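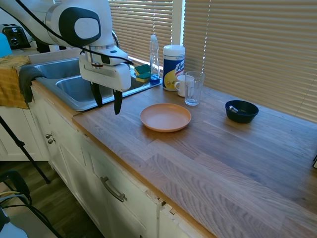
Household Skills, Unit 4: Washing Dishes by Hand
Trondbridge Adult Learning Center
Notes prepared by Liudmyla Didenko
September 10, 2025

Please read these notes before the practice. Bring them with you, and write your own words in the margin if a term is new.

1. Before the water

Scrape the food from all plates and bowls. Take the spoon out of the bowl. Students often leave it inside, and then the place under the spoon stays dirty. Empty the cups and glasses into the sink and not over the other dishes.

Put the dirty things on one side of the sink and keep the other side free for clean things. In the kitchen we use for this unit, the dirty side is the wooden counter. Wood does not like to stand in water. If you spill, wipe at once with a dry cloth.

2. The double sink

A double sink has two basins. One is for washing, one is for rinsing. Choose which is which before you start and do not change in the middle of the work. Fill the washing basin halfway with hot water and add a small amount of dish soap. One push of the pump is usually enough. More soap means only more rinsing.

3. The order

Wash in this order:
glasses
mugs
spoons and other cutlery
plates and bowls
greasy pans, if there are any

The glass tumbler goes first, when the water is most clean. Grease from a plate makes a gray film on glass, and you will see it when you hold the glass against the window. For mugs, wash the inside, the rim, and also the place where the handle joins. Arsen Zhuravel asked last time if plastic plates can go together with the ceramic ones. They can, but grease holds to plastic more strongly, so wash them after the ceramic.

4. The sponge

The yellow side is soft. The green side is for scrubbing. Use the yellow side for glass and for plastic, which scratches easily. Use the green side only for dried food on strong surfaces. After work, rinse the sponge, press the water out, and stand it where air can reach it.

5. Wipes are not for dishes

Disinfecting wipes are for hard surfaces such as the faucet and the cabinet doors. Never wipe a plate or a spoon with them. Read the label for how long the surface must stay wet. Before using them on a wooden counter, check that the label permits it.

6. Cloth and towel

Keep one cloth for the counter and a separate towel for drying dishes. Choose two different colors, so that they are not mixed.

Practice

Work in pairs. Shiyu Zou and Stepan Dmytriv will prepare the first sink. The written part takes 60 minutes and is given in December.

Words to learn: basin, rim, rinse, scrub, grease, film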